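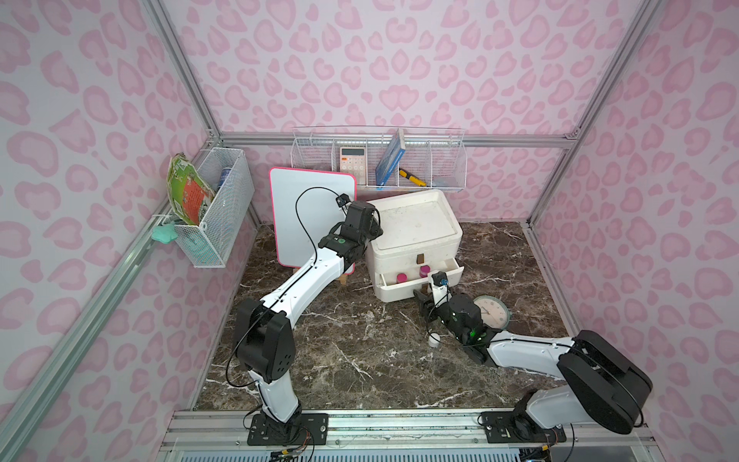

Evberg closed test: your questions, with answers where we have them

Last updated 6/28/20

When can I play?
If you got an invite in May, you can play now. If you didn't, you're on the waiting list, a peaceful place with excellent company. We let in 200 people at a time, usually on a weekday, when someone is at a desk to deal with the fallout.

Is there going to be an open beta?
We haven't decided. Riet wants one. Fenna, who runs the servers, would like to sleep first.

What's in the test build?
Two regions, Avent and Espinoza, and the story up to the ferry. After the ferry there is a wall. The wall is not a puzzle. Please stop sending us theories about the wall.

Can I play with friends?
Yes, co-op for 2 players, as long as both of you have invites. Your friend's level doesn't matter, though whoever is hosting keeps the quest progress. If you care about the quest log, host.

Will my save carry over to the full game?
No. Everything gets wiped when the test closes, including the hat. We know how long the hat takes.

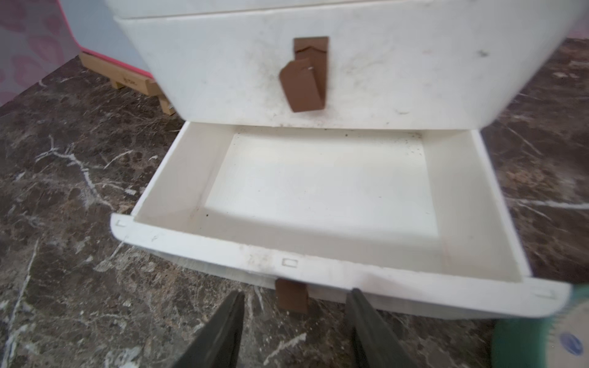

My inventory is full and the game won't let me drop anything. Is that a bug?
Half of it is. Quest items can't be dropped, and that's on purpose. Everything else should go on the ground when you hold the drop key, but if you're standing on stairs it sometimes won't. Walk down the stairs. Hajnalka has a fix coming in the next patch, along with a bigger stash at the inn (300 slots, up from a number we'd prefer to forget).

Does it run on my old laptop?
Maybe. Turn shadows to low and switch off "living grass" – it's lovely grass, but it eats memory like nothing else we've made. If the game crashes on the title screen, update your graphics driver before writing to us. Tineke will ask you to do it anyway.

Can I stream it?
Go ahead. Screenshots and video are fine too. We only ask that you leave the Irero questline out of the first week, for the sake of people who read slowly.

How do I report a bug?
Press F8 in the game. The form holds 1000 characters, and "it broke" uses very few of them. Tell us where you were, what you were carrying and what you pressed.

I reported a bug and got no reply. Did anyone read it?
Yes, Karlijn reads all of them. You'll only get an answer if she needs more detail or if your report made her laugh.

How much will the full game cost?
We'll announce the price together with the release date, and we don't have that either.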